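4.2 Laying out the sorting table

Applies to the Flurnar small-parts kit. Clear the table and wipe it down before starting.

1. Place the steel tray at the centre of the table, with its long edges square to the table edge.

2. Cut one sheet of plain white paper to fit the floor of the tray. The paper must lie flat. Replace it when marked or creased.

3. Set out the four yellow trays, two on each side of the steel tray. Check that they are empty.

4. Tip the mixed parts on to the paper. Do not load more than 17 parts at a time. Round boards go in flat -- never on edge.

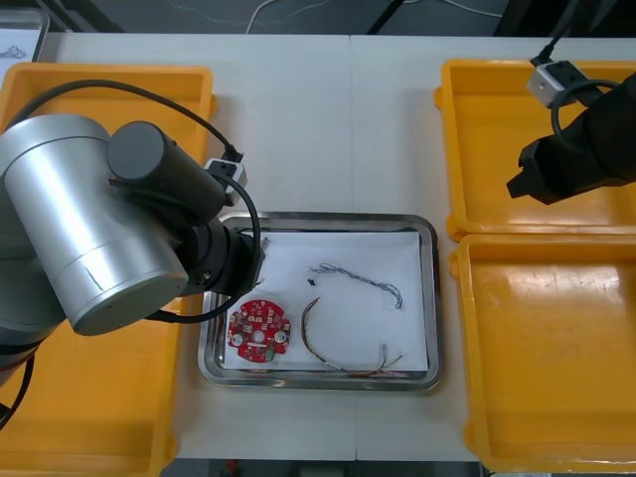
5. Assign one part type to each yellow tray and enter it on the Neser sheet. Keep the same assignment until the batch is finished.

6. Sort the parts. Anything that cannot be identified stays on the paper until the end of the batch.

NOTE: Parts smaller than 2 mm tend to catch under the edge of the paper. Lift the sheet and check beneath it after each load.

CAUTION: Hold bare circuit boards by the rim only. Do not slide them across the steel.

CAUTION: Do not stack the yellow trays while they contain parts.

For storage of filled trays, see section 4.3. A shelf will take up to 19 trays.

Flurnar set-up guide, page 39 -- Questions: Milagros Marulanda, Trilivside stores -- Back to top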